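Trikska – Spielzeugtiere auf dem Tisch, Bilder und Begleittexte

Liebe Leserin, lieber Leser, schön, dass du hereinschaust! Trikska ist eine kleine, über mehrere Winter gewachsene Sammlung von Aufnahmen, auf denen Spielzeugtiere in Schalen und Kistchen liegen und von dort aus- und wieder eingeräumt werden. Angefangen hat alles in Nermont mit einem einzigen Karton voller Bauernhoftiere, und inzwischen sind es rund 2.000 Bilder geworden (der Karton ist leider längst auseinandergefallen).

Was drin ist

Die Tiere sind in sieben Gruppen sortiert, vom Hof über den Wald bis zu allem, was wir nirgends sonst unterbringen konnten. Manche Gruppen sind üppig besetzt, andere eher dünn, vor allem bei den Vögeln fehlt noch einiges. Die Gruppen geben nur an, wohin ein Tier beim Aufräumen gehört. In den Schalen selbst darf es bunt durcheinandergehen, ein Schwein neben einem langschwänzigen braunen Tier ist also völlig in Ordnung und braucht keine Korrektur.

Das rosa Schweinchen in der blauen Schale liegt auf der Seite und bekommt deshalb in der Spalte "lage" den Eintrag "seite". Beim braunen Nachbarn sind nur Schwanz und Pfote eindeutig zu sehen, da schreiben wir "teilweise" und lassen die Art lieber offen.
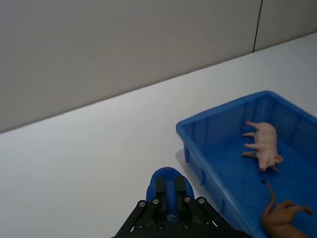
Die Spalten der Tabelle

bild: laufende Nummer
tier: Art, soweit erkennbar, sonst "unklar"
farbe: Grundfarbe in einem Wort
behaelter: Schale, Kiste, Korb oder "keiner"
lage: stehend, seite, ruecken oder teilweise

Bekannte Schwächen

In Teil 4 sind die Farbangaben noch uneinheitlich, "rosa" und "hellrosa" meinen dort dasselbe. Teil 9 ist neu und erst zur Hälfte durchgesehen. Die Begleittexte aus Umwood waren ursprünglich englisch und lesen sich stellenweise noch etwas holprig, dafür bitten wir um ein wenig Geduld.

Benutzen und mitmachen

Für Unterricht, Basteleien und Forschung darf alles frei verwendet werden, über die Nennung "Trikska, Sammlung Lapiņa" freuen wir uns sehr. Die nächste Fassung ist für Dezember geplant, Korrekturen nehmen wir bis dahin gern entgegen, am liebsten mit Bildnummer.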